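Plellberg two-finger gripper kit

Built in Yara Chamoun's half of a shared workshop, and sold as the same bag of parts she started with. Two black fingers, a housing and 25 screws – keep the spare ones. Ours spends its evenings learning to tidy caps, a job its owner has put off since March.

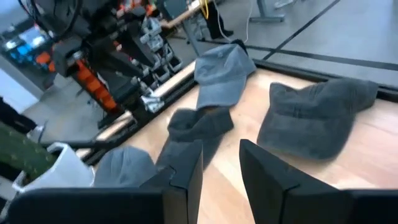 Do I need to solder anything?
Only the power lead, which has 2 joints. Allow roughly 8 minutes, plus swearing.

Contact Plellberg | © Plellberg | Back to top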